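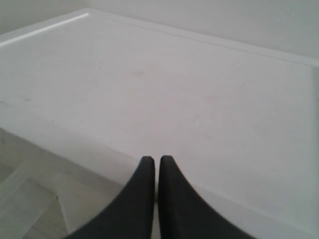
Learning to rest badly: a chat with Young-sook So

I was seven minutes late to interview Young-sook So about rest, which tells you plenty about where I'm at. I came up the stairs at Kanstead sweating through my good shirt, already apologizing, and she handed me a glass of water and went back to her crossword. She finished the clue she was on, too. I kind of loved her for it.

Young-sook runs small groups for people recovering from burnout. She used to manage payroll for a shipping office, and she says she was very good at it right up until the morning she sat in the parking lot and couldn't get her hand to open the car door.

"I wasn't even crying," she told me. "I was just looking at the handle. I thought, okay, in a minute. And then it was lunchtime."

She went home and slept for most of May. Her doctor signed her off, her sister brought soup, and Young-sook lay on the couch feeling like the laziest person in the state. I asked if the time off helped.

"It helped my body. My head was at work the entire time. I was lying there writing emails to people who had forgotten about me by then."

Oh, I know those emails. I have written some real beauties at 3 a.m.!

What got her moving again was a man called Gyu-bin Hwang, who had the apartment below hers and taught evening classes in breathing and stretching (she calls it "the floor class," because as far as she could tell everyone mostly lay on the floor). He'd heard her pacing at night and put a note under her door inviting her down. She ignored it. He put another one. She went mainly so she could ask him to stop with the notes.

"I was terrible at it," she said. "He told us to notice our feet and I noticed that I was angry. I was angry at my feet! I said so, out loud, in front of everyone, and Gyu-bin said fine, be angry at your feet for a while, and he moved on to the next person."

That's where the phrase "resting badly" comes from, and it's what she named her groups after. You're allowed to fidget. You're allowed to plan dinner in your head. One woman brought her knitting for a whole season and Young-sook never said a word about it. I told her that every relaxation app I've ever downloaded made me feel like I was failing a test, and she laughed so hard she had to put the crossword down.

"People come to me with streaks," she said. "They've meditated 50 days in a row and they're exhausted, they're scared of day 51. I ask them to skip one. Some of them won't speak to me for a week."

I wanted to know what she does herself on a bad day, because I'm nosy and also because I was hoping to steal it. Her answer was so plain I nearly didn't write it down. She sits on the back step with her shoes off. If the weather's bad she sits in the kitchen with her shoes off. She doesn't time it. Sometimes her mind settles and sometimes she spends the whole thing rehearsing an argument with the phone company.

"And then I put my shoes on and that was my rest. I don't grade it."

We talked for a while about money, which I was glad of, as it's the part that gets skipped in most of the articles I read. She was lucky to have savings, and she says so right away to anyone who joins. A lot of her people can't take a month off, or a day. She tells them to look for the little gaps they already have and leave one alone. The bus ride, maybe, or the wait while the pasta boils. She asked me which gap was mine and I said the elevator at my building, where I always check my messages. It's four floors. I felt silly saying it.

"Start there," she said.

So I've been riding the elevator with my phone in my bag. The first morning was awful, I read the inspection certificate twice. By the second week I'd stopped reaching for it on the way up, though I still do on the way down, and I told her that in an email and she wrote back one word, "Good."

Young-sook's spring group meets at Kanstead and the first session is on 5 April 2023. Bring socks, the floor is cold. Knitting is fine.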